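Sweeping a tiled laundry with a doorway into the next room

Posted September 8, 2021 by Wunen

Our laundry has reddish-brown floor tiles and opens straight onto the playroom, where the floor is pale and smooth. Whatever gets dropped on one side ends up on the other. I sweep toward the doorway because that's where the light is, but the fine dirt stays in the grout lines and I end up chasing it. The bigger rubbish, mostly wrappers, is easy enough. 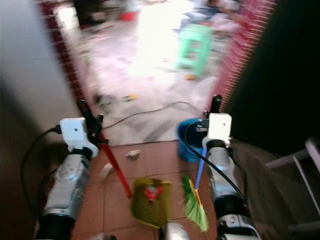
Dustpan on the laundry tiles, doorway ahead.

Which way should I be sweeping, and is a different broom worth buying? The room is 14 square metres and I do it every night.

Donora
Sweep away from the doorway. If you push everything toward the opening, some of it will go through, and then you have two floors to do. Start at the doorway, work back into the laundry and finish in a corner or against a wall. Do the playroom separately.

For the grout, go diagonally across the tiles with short strokes. Sweeping along the lines just packs the dirt in. Pick the large bits up first, as they catch under the bristles and drag.

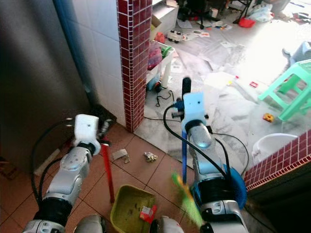 Wrapper and dark bits in the pan, two scraps still on the tiles.

From your second photo I'd also say empty the pan before you go back for the last scraps. Light wrappers lift out again when you push the next lot in. I'd clear what you can off the playroom floor too. The cable near the shelf legs and the toy car will both hold dust, and you can't get a broom around them properly. A tub on the bottom shelf would take most of it.

As for the broom, soft bristles with split ends are best on tile. Stiff ones are for concrete.

Shakya
Just vacuum it. A cheap stick vac does grout better than any broom.

Comments

brarnville_2254: Diagonal strokes worked on our back porch, same colour tile. Took a few goes.

Wunen: Thanks both. I don't want to run a vacuum at night with kids asleep, so I'll try starting from the doorway.

tilefan2118: Seal the grout. We did ours in January and it sweeps clean now.

Contact us | Copyright Brarnville Home Help | Back to top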